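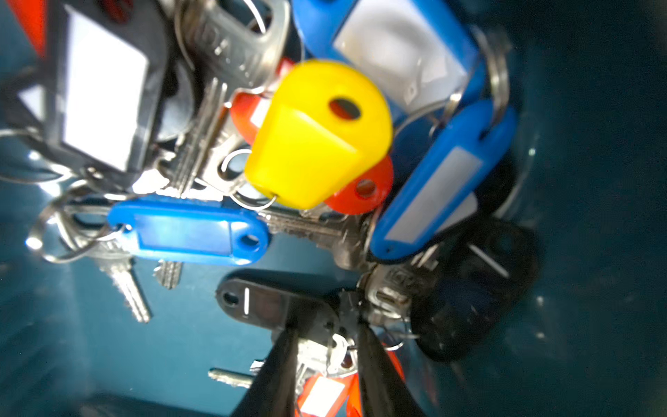 Szu-yu Au

1/ Thread on our term project, now that we're past the halfway point. We're in the robotics elective at Skitonwood and our team's job is keys. Two arms, one bin, a pile of keys with plastic tags on them. Get them out one at a time and lay them down so a person could read the tags.

2/ The team is me, Po-yen Kan, Piret Sakalauskas and Dinesh Pathak. Valdis Dzene teaches the class. The other teams picked folding towels, stacking cups and plugging in connectors. We picked keys after Dinesh spent a whole lunch looking for the one to the storage cabinet.

3/ The project is called Nomeven. It was a typo in the sign-up form and the form couldn't be edited afterward. It's on the grading sheet and on the poster draft, so that's the name.

4/ What we hand in at the end: a trained policy, the recordings it was trained on, a written report and a live demo in Lastton with the other schools. The demo is 17 minutes including setup. Valdis has told us setup is the part teams run over on, so we're practicing that too.

5/ How the data part works for us. One person drives the arms by hand through the leader controls, another resets the keys between tries, a third writes the log. The fourth does homework or gets food. We rotate after every batch and you don't get to skip the log.

6/ The target in our plan is 1,000 recorded picks. A pick counts if one key comes out of the bin and gets set down on the floor of the cell. If two come out linked together, we keep the recording but it goes in a separate folder.

7/ The separate folder is large. Split rings hook into each other all the time. You pull on a tag, the next ring comes with it, then the key on that ring drags a third one along the bottom of the bin.

8/ First thing we learned about driving: go for the tag, leave the metal alone. A tag is thick enough for both fingers to close on. A key lying flat on the plastic gives you almost nothing to grab, and the fingers end up scraping the floor of the bin.

9/ Second thing: slow down before the lift. Po-yen was the fastest driver by a lot in the first week and also had the most drops. He started counting two beats after closing the gripper. His drops went way down and his batches still finish before mine.

10/ Third thing: pull a little sideways before going up. Piret found this one. If a second ring is hooked on, a short sideways tug often shows it while everything is still low, and you can let go and try a different tag.

11/ We argued about whether the sideways tug belongs in the data. Dinesh thought the policy would copy it every time, even for a key lying by itself. Piret's answer was fine, it costs half a second. We asked Valdis and he said to pick one and write down why. We kept it.

12/ On colors. We have red, blue, black and yellow on our keys. My assumption was that bright tags would be easy and black ones would be hard, given that the fingers are black too. In the wrist view a black tag in shadow and a fingertip can look like the same thing.

13/ That was true for the early model. It would close on nothing next to a black tag and then lift, very confident. We went back and recorded 60 picks where the driver had to start with black. After retraining it did that much less.

14/ What I did not expect was the label windows. Under the lights the white paper inserts blow out to plain white, so for a moment you can't tell which tag it belongs to. We moved one light and it helped some. We didn't want to move it again and have two kinds of data.

15/ Rule we made after that: nothing in the cell changes without a line in the log. Lights, tray, rail, where the case sits. Dinesh shifted the tray a hand's width once during cleanup and we lost most of an afternoon figuring out why the approach was off.

16/ The tray isn't fixed down, by the way. We talked about taping it. Valdis asked if the tray in Lastton would be taped in exactly the same spot by us, nervous, with people watching. So now we record with it in slightly different spots on purpose and each one gets logged.

17/ Practice run with both arms. Right arm down in the tray, left arm waiting on its side, with keys out on the marble-look floor on either side of the tray. The walls are a speckled terrazzo print that came with the cell, and after a month I see it when I close my eyes.

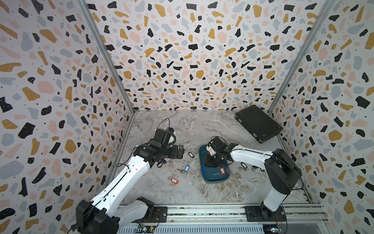
18/ Two arms is harder than one and I'd tell next year's team to start with one. The trouble is turn-taking. When I drive both, I know which one should go. The policy has to work that out from the cameras, and early on it would send them both toward the tray and they'd stop short of each other and hover.

19/ Our fix was boring. One arm works in the tray, the other stays back until the first has cleared the rim. We drove it that way in every recording from then on. We threw out the older recordings where the arms overlapped, which hurt, as some of those were really nice picks.

20/ Current number from the last test session, August: 70 percent of tries ended with a single key set down on the floor. That's with a fresh pile each time, dumped in by whoever wasn't running the test. The report has to say who dumped the pile. Po-yen dumps a meaner pile than I do.

21/ What the misses look like, from my notes:
– two keys linked by their rings, by far the most common
– fingers close above the tag and come up with nothing
– tag slips out partway over the rim
– good grab, then the key is let go too early and lands back in the bin

22/ The slipping ones bug me the most. The tags are smooth and so are the fingertips. Piret wants to try a thin rubber pad on each finger. Dinesh points out that every recording so far was made with bare fingers and the pads will show up in the wrist view. Both of them are right, so it's going in the report under things to try.

23/ We also had a long talk about piles versus spread-out keys. If you shake the bin, the keys spread and everything gets easier. Is shaking allowed? The task sheet says the arms may move the bin "as needed." Valdis says we can read it as well as he can.

24/ We tried it once with the right arm gripping the rim and giving it a nudge. The pile slid as one lump into the corner and stayed a lump. So no shaking for now. Po-yen still thinks a slower drag would work and he's welcome to stay late and record it.

25/ Some notes on logging, for anyone doing the class next term. Write the log while it's happening. We tried filling it in from memory at the end of a batch and the counts never matched the files. Also agree on what to call things. For a while "drop" meant three different things depending on who had the pen.

26/ Our words now: miss is nothing in the gripper. Slip is it was in the gripper and fell. Chain is more than one key. Early is let go before the floor. Everything else gets a sentence. The sentences have been the most useful part of the log for writing the report.

27/ Piles like the one in the next picture are the ones I'd call medium. There are tags near the edge you can reach without touching the rest, and a mess of rings farther up that you want to leave for later.
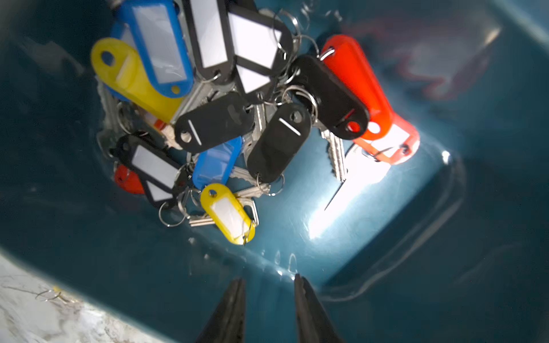
Wrist view of the bin, fingers just short of the pile. Yellow tag is the closest one.

28/ I asked all four of us separately which tag we'd go for first in a pile like that. Three said yellow. Dinesh said one of the blacks, then said he'd probably regret it. If we can't agree then I don't think it's fair to mark the policy down for choosing a different tag, and we don't. We only score what comes out.

29/ Still to do before Lastton: finish the rest of the recordings, retrain, test with somebody else's keys. Mr. Lukoševičius from the front office has offered a ring of old locker keys with no tags on them at all. I expect that to go badly. We'll post how it went either way.

30/ Poster is half written. Piret has the methods section, I have results, Po-yen is doing the diagram and Dinesh has the video, currently way too long. If you're in the class and want to see the log template, ask me in the lab after 4 p.m. and I'll send you the blank one.

31/ One correction to post 9. Po-yen says it's three beats, and that he has been counting three the whole time.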